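Fifty pages and a roll of tape

Our site safety rules for collaborative arms now run to 50 pages. I know this because I printed them, on the theory that I would read them more carefully on paper, and then had to go and find a bigger bulldog clip.

I should say up front that I'm in favour of rules. I've worked in automation long enough to have met people who aren't, and several of them had interesting scars. When Stavros Galanis set up the integration group at Prellberg, the whole of our procedure was a laminated card that said PRESS RED BUTTON IF UNSURE. It was a good card. I still think about it on page 37, where the button gets a flow chart.

What I've come to distrust is the bit where a rule stops being something you do and becomes something you have. We have a risk assessment. We have it in a binder and on the shared drive, and in May we discovered we had it in two versions, one of which described a gripper we'd sent back to the supplier. Both were signed. One of the signatures was mine, so I'll move along.

The argument that ate most of last month was about the word "collaborative". Emilian Dobre, who came over to us from Predetti and has the patience of a heron, has been trying to get everyone to stop saying "cobot" as if it settled anything. His point is that the arm is only one part of what's on the bench. Put a limited-force arm on a bench and give it a carving knife, and you've got a limited-force arm with a carving knife. You assess the application: the arm, whatever's bolted to the end of it, what it picks up, where the operator's hands go and how often. Nobody sane disagrees with this in a meeting. Then they go back to the floor and say "it's fine, it's a cobot".

Two arms make it worse, naturally. Each one is well behaved on its own. Each has its own speed limit, its own protective stop and its own tidy little report. Ask what the second arm does when the first one stops and you get a silence you could park a ute in. Our first answer, written down and approved, was that the second arm would "continue as appropriate". Tomoyo Oda drew a circle around "appropriate" and wrote "who says?" next to it, and that was the most useful review comment we had all year. Now both arms stop together, and so does anything that moves material between them. It costs us some cycle time. Wilfredo has told me exactly how much, more than once.

So, after a great deal of typing, these are the habits I'd keep if the binder fell in the harbour.

Mark the bench. Tape is cheap, and a grid gives everybody the same names for the same places. "Keep the bin on its squares" is a rule a person can follow. "Maintain fixtures within the validated envelope" is a rule a person can initial.

Test the stop with the job running, at the speed you mean to use. A stop tested on a parked arm has told you that a parked arm is stationary.

Pinch points first, collisions second. Everyone pictures the big swing to the head. Most of our near misses have been fingers, and the fingers have usually been reaching in to straighten something that was a few millimetres off. 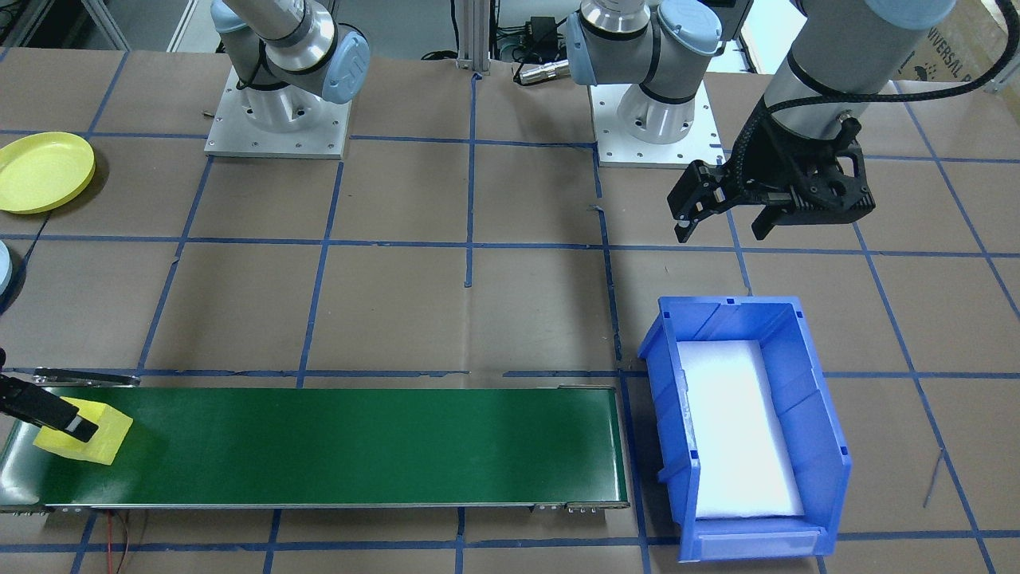
Which brings me to cables, my own hobby horse, and the subject on which I've been asked to be briefer. A cable on a moving arm needs enough slack to reach every pose and too little to catch on anything while it gets there. Those two amounts are sometimes the same amount and sometimes aren't. Run the arm slowly through its full travel and watch the cable the whole way, ignoring the gripper, which will be doing its best to be more interesting. Do it again whenever somebody teaches a new position. Our rule used to say "periodically", a word meaning never.

Also, change control. If you swap a fingertip pad, that's a change. If you move the conveyor a hand's width to make room for your coffee, that's a change too, and we'd like a word about the coffee.

Anca Lungu has offered to cut the document down to 4 pages, with the rest as appendices for anyone who enjoys that sort of thing. I've said yes. She has already sent me a list of questions about the first paragraph, and I have until the end of the week to remember what we meant by it.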